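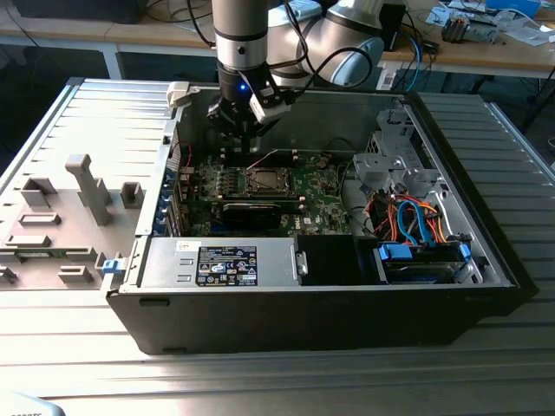

August, dry room and cure notes

Hung the Gondal at 7 in the morning, whole plants on the top wires, branches on the lower ones. Justinas did the bucking on the last lot and wanted longer stems left on this time so there's something to hold. Fan leaves off, sugar leaf on. It dries slower that way, and slower is what we're after following the July Walau, which went crisp on the outside in four days and then gave all its moisture back in the bins.

Room was a bit warm at the start. Door had been open for the hanging. Back to setpoint by mid-morning.

**Dehumidifier**

The Zelus is still short-cycling. It comes on, runs a few minutes, trips off, and the humidity creeps back before it restarts. I moved the remote sensor from beside the door to the middle wire at nose height and the cycles got longer. So part of it was where we had the sensor. The rest I think is the hose: there's a low spot behind the shelving where water sits. Put a wood block under it for now. Needs a proper clip.

Also turned both wall fans to face the wall. Elīna noticed the tips of the nearest branches moving, and those were the first to go dry on the Walau.

**Walau, cure check**

Split last month's batch as planned:

- Lot A: 300 g, glass jars, opened twice a day the first week, then once
- Lot B: 300 g, lined bins, opened on the same schedule
- Remainder: one bin, left closed except for the weekly check

Lot A is ahead. The hay smell is gone from most jars and there's some of the orange peel coming through that we got off the live plants. Colour hasn't changed that I can tell. Stems bend and then crack.

Lot B is uneven. Top of the bin is fine. The bottom is softer, and when I dug down with a gloved hand it felt cooler and slightly tacky. No ammonia and no visible mould under the loupe, but I don't like it. Tipped the lot onto screens for an hour, turned it by hand, put it back in two shallower bins. That spoils it as a straight comparison with A. Note it on the sheet and carry on.

The remainder bin smells flat. I'd write it off for flower and send it to pre-rolls if it passes.

**Weights, trim from the Walau**

Sugar trim on the scale was 687 g before sieving and 580 g after. The loss is stem bits and leaf too dark to keep. I had written the first number on masking tape and stuck it to the lid of the wrong tote, so Elīna and I spent part of the morning reconciling a bag that didn't need it. Lids get swapped. From now on the weight goes on the body of the tote and in the book at the same time, and the destruction log gets filled in before the tote leaves the table.

Waste portion went in the locked pail with the kitty litter mix. Both of us signed.

**Moisture meter**

Checked the handheld against the oven method. Cut stem from the Gondal (fresh, obviously nowhere near done) and flower from Lot A. The handheld reads low on flower and is no use at all on stem. Pressing harder changes the answer, so two people get two readings off the same bud. I'd stop writing its number down as if it were a result. Fine for telling you which jar is wetter than its neighbour.

The hygrometers in the jars are better, but the batch isn't consistent. Did the salt test on the lot: damp salt in a bottle cap, hygrometer and cap together in a zip bag overnight. Most read a touch low and by the same amount. Two were way off and have gone in the junk drawer with an X on the back. The good ones are labelled with their correction in grease pencil, so please don't wipe them down with alcohol.

**Samples out**

Reltuvura wants the sample pulled from several spots in the lot, not off the top. Did it that way for A: small amounts from every jar, combined, sealed, chain-of-custody form in the sleeve. Holding B back until it has had another week in the shallower bins. No point paying for a micro test on something we're still fiddling with.

Their turnaround has slipped. The form comes to $29 more than last time as well, which looks like a rush fee we didn't ask for. Justinas to phone them. If it is a rush fee then we should be getting it rushed.

**Talk with Justinas over lunch, so it's written somewhere**

He wants to sell Lot A with a harvest month on the label as well as the packaging date. The retailers ask for it and half of them have started printing it on their own shelf cards, sometimes wrong. I'm in favour. Elīna's worry is that a long cure looks like old stock to anyone reading the jar, and she's right that most customers will take the freshest date off the shelf no matter what's inside. Could put "cured" and the number of weeks in the small text. Has to fit the panel with the warning and the stamp, and there isn't much room on the small jar. She'll mock one up.

We also went round again on hand trimming. Machine trim on the Walau was quick and it looked fine on the table, but under the loupe there were far fewer intact heads on the outside of the buds than on the hand-trimmed ones. Gondal is denser and may take it better. Proposal is to hand trim the top colas and run the rest. Justinas thinks we'll end up hand trimming everything anyway, and he may be right, he usually does the most of it.

**Afternoon readings, Gondal**

Temperature steady. Humidity still a bit above target, which is normal with the room full. Moved two of the bigger plants apart on the left wire where they were touching. Broke one branch doing it, hung it separately with a twist tie and a tag.

Odour at the back door is noticeable again – neighbour hasn't said anything, but the carbon filter is overdue. There's one on the shelf. The clamp for it isn't with it. I looked in the obvious places.

**To do**

- Hose clip for the Zelus
- Find or buy the filter clamp, swap the filter
- Check Gondal stems from day six, lower wires first
- Turn Lot B daily, smell before turning, write down what it smells like in words and not just "ok"
- Justinas: Reltuvura invoice
- Elīna: label mock-up, small jar
- More nitrile gloves in medium, we're down to the box in the trim room
- New tape for the totes, the masking tape lets go in the humidity

Evening: Zelus still running when I locked up, bucket side dry, hose draining. Lot B back at the wall, lids on.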